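5. Failure analysis: late release of the measuring jug

5.1 What we ran

All runs in this section are from the Hiltville site, Workneh cell, two arms, one table. Task is the same as in Section 3: move labware between the baskets and the tray, leave tubes upright in the rack. Policy unchanged from the December build. Controller is Heno, gripper logging through Clireo. Typical table states are in Figure 4.
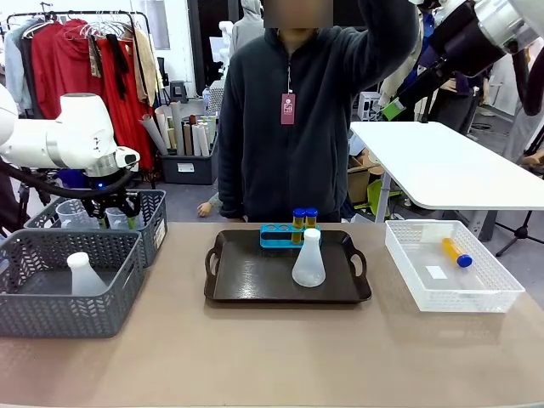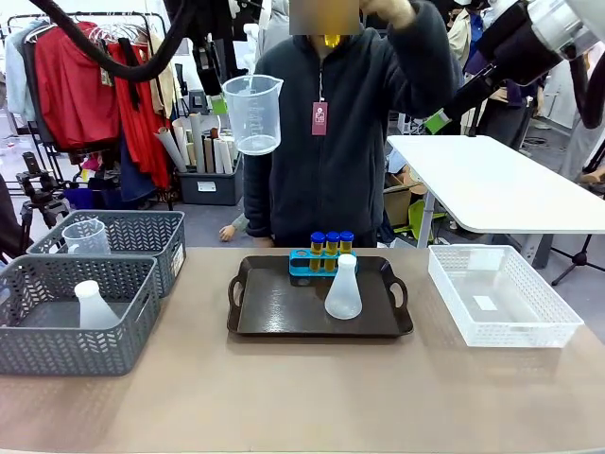
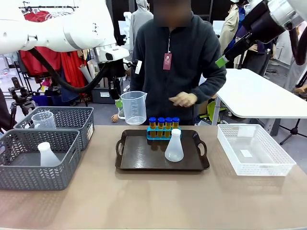

Figure 4. The labware task. In all three: brown tray with blue rack and a white flask, gray baskets on the left, white basket on the right. First: one tube lying in the white basket. Second: clear jug held by the left gripper. Third: clear jug standing just behind the tray.

We logged 1,000 transfers. Most failures were the boring kind — missed grasp, tube nudged, flask put down too close to the rack. Those are in Section 4 and we don't repeat them. What is left is one fault that showed up 10 times, always on the left arm, always with the jug. Small number. We give it a full section anyway for the reason in 5.4.

5.2 The fault

Short version: gripper says open, jug is still attached.

Normal release goes like this. Arm lowers the jug to the target height, wrist force goes up on contact, fingers open, Heno waits for the open flag, arm retracts straight up. Retract speed is set by the object class. Empty plastic gets the fast profile.

In the bad runs the fingers did open, by the commanded amount. The jug handle had rotated during the carry and one finger ended up inside the handle loop. Opening the fingers then pushed the inner finger against the handle. Open flag set, retract started, jug came up with the arm. In six runs it slid off partway up and dropped back onto the table or tray. In the other four it stayed hooked until the arm stopped at its waypoint over the tray, hanging by the handle with nothing really holding it.

Nothing in the controller noticed. The open flag is a position check on the fingers and knows nothing about the object. Wrist force should have cought it, but the jug is light and the force reading during fast retract is mostly the arm's own acceleration. We looked at the traces by hand afterwards. The jug's weight is in there if you already know where to look. A threshold low enough to find it would trip on nearly every normal retract.

The policy didn't notice either. It had moved on to the next subtask and the wrist view was pointed somewhere useful for that, with the handle out of sight behind the finger. Fixed view sees the jug fine. But the policy was trained on demonstrations where a release always worked, so "jug in the air, fingers open" is a state it has never met. It behaved as though the jug was placed.

5.3 Finding the cause

We went down two wrong roads first.

First guess was the finger pads. The pads pick up residue and we thought the jug wall was sticking. Cleaned the pads, swapped the pads, ran again. Fault came back the same session. Pads are fine.

Second guess was a late flag, i.e. Clireo reporting open before the fingers had finished moving. The timestamps looked bad at first. Turned out we were comparing the Clireo clock with the Heno clock and those two were never synced on this cell. After correcting the offset the flag is late by less than one control cycle in every run we checked, good and bad alike. Not it. (The clock offset is a separate bug. It did not affect the policy, which reads neither clock, but it made our own plots wrong for longer than we would like. Anyone using the earlier release of the logs should apply the correction listed in the appendix.)

Third was the handle. We replayed the bad runs next to good ones and compared jug yaw at pickup and at release. In good runs the handle points away from the fingers the whole way. In bad runs the grasp is high on the wall, near the rim, and the jug swings during the lateral move. The wall is tapered, so a high grasp touches on a thin band and there is very little to resist the twist. Grasp low, no twist. Grasp high and move fast, twist.

Why high grasps? Basket. When the jug is picked out of a basket deep enough that only the upper part clears the rim, the arm can't go lower without the palm hitting the basket edge. So it takes the top of the jug. All 10 bad runs began with the jug in a basket. Jugs picked off the open table never did it.

We then forced it. High grasp, fast lateral, handle starting near the finger: reproduced on the second attempt. Same settings with the slow lateral: no hooking in the whole batch. We take that as the cause. It is one jug shape and one gripper, so no claims beyond that.

5.4 Why it counts as a safety matter

A light plastic jug falling from tray height hurts no one. What worried us was what people did about it.

The cell is run with an attendant standing behind the table, resetting items between episodes. House rule is hands out of the work area while the arm is live. With the jug hooked and the arm paused at a waypoint, the cell looks stopped. It isn't. Heno is holding position and waiting for the next action chunk, drives on, no light change. In the four hanging runs the attendant reached in to take the jug off the finger. Natural thing to do. In one of those the next chunk arrived while the hand was still on the jug and the left arm started its move toward the rear basket.

No contact with the hand. The attendant let go, the jug came off, and the speed limit for shared space was active so the arm was slow at that point. Still a near miss and it was filed as one. The stop was hit by the second operator after the motion had already begun. It should not depend on that.

Worth saying that the written rule was clear and everyone had signed it. The rule assumed you can tell live from stopped by looking, and with this controller you can't. Pause and stop look identical from behind the table.

One more thing from the same review. The retry logic waits 10 seconds after a failed subtask before trying again. Several attendants had learned that gap and were using it to straighten things on the table. It was never meant as a safe window and it isn't one, the timer can be cut short by a new command. We had it in the operator notes as "wait period" — bad wording on our part. Removed.

5.5 Changes

Grasp height. The planner now rejects grasps in the top band of the jug wall. If the jug is too deep in a basket for a lower grasp, the arm lifts it by the rim slowly, sets it on the open table and regrasps. Costs time. We accept it.

Lateral speed. Slow profile for anything with a handle, empty or not. The old class rule looked at weight only.

Release check. After the open flag the arm now rises a small distance, stops, lets the wrist settle and reads force standing still. At rest the jug's weight is easy to see. If it's there, the arm goes back down, rotates the wrist a little away from the handle and opens again. Two tries, then full stop and ask for help.

Pause state. Any wait longer than one action chunk now drops to a monitored standstill, and it takes a button press by the operator to leave it. A lamp on the cell goes steady only in that state. Attendants reach in on steady lamp, no other time.

Data. We added demonstrations with deliberately failed releases, where the teleoperator goes back and frees the jug. Too few so far to say if the policy has picked up anything from them.

5.6 After the changes

We repeated the basket pickups with the new settings, same jug, same baskets. No hooked jugs. The release check fired on one normal release where a cable was dragging on the wrist and read as weight, so the arm went back down and nudged a jug that was allready placed correctly. Harmless here. With a full container it would not be, and the check is turned off for filled items until the cable is rerouted.

Cycle time went up, mostly from the regrasp. Throughput numbers in Section 4 are from before the changes and should be read that way.

Not tested: glass, wet handles, any other gripper, the right arm. The right arm mostly works the white basket side and rarely gets the jug, so no hooking there tells us very little. Same planner, same fingers. We applied the fix to both.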